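Search this site
Search
Home Projects Open Roles Participate Contact
Posted in February by the Sillon data desk

Call for participants: remote operators for kitchen demonstration recording

Sillon is looking for 32 adults to record manipulation demonstrations for the Namura household task set. Participants drive a robot arm through short kitchen tasks with a handheld controller. The recordings are used to train control policies. No background in robotics is needed.

The current block is dish placement. An episode begins with a plate lying flat on the counter and ends with the plate upright in a rack and the gripper clear of it. The operator picks the approach, the grip point on the rim and the angle of insertion. Two views are shown on the operator screen, one from the wrist and one from a fixed position at the workspace. Most of the fine alignment at the rim is done from the wrist view.

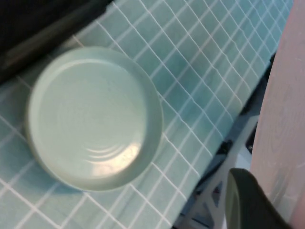
Grip height is the part new operators take longest to learn. A shallow rim leaves little clearance between the fingertip and the counter, and contact with the tile at speed trips the force limit and voids the episode. Operators are asked to slow down for the last part of the descent and to close the fingers in one motion. Corrections are allowed – a missed grasp followed by a clean one is kept and tagged as a recovery.

Rack layouts change between episodes. Some start with an empty rack, others with plates already standing in it, and the operator must place the next plate without touching those.

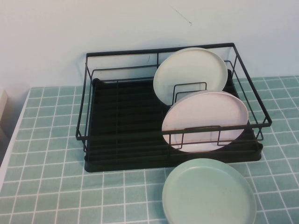 Placement counts as complete when the plate stands without support from the gripper. Plates that lean on a neighbor are logged separately.

What participants do
Attend one training session on the Skotar controller
Record 2 sessions of 60 minutes each, with a break on request
Label each episode as success, recovery or void

Requirements
Age 18 or over
Normal or corrected vision
Able to use a two-handed controller while seated
Left-handed operators are welcome and should say so when applying

Payment is $395 on completion of both sessions. Training time is included in that amount. Sessions run at the Bawa building, with start times at 9:00 a.m. and 1:30 p.m.

To apply, use the form under Participate and list the start times you can make. Prior teleoperation or gaming experience may be listed but does not affect selection.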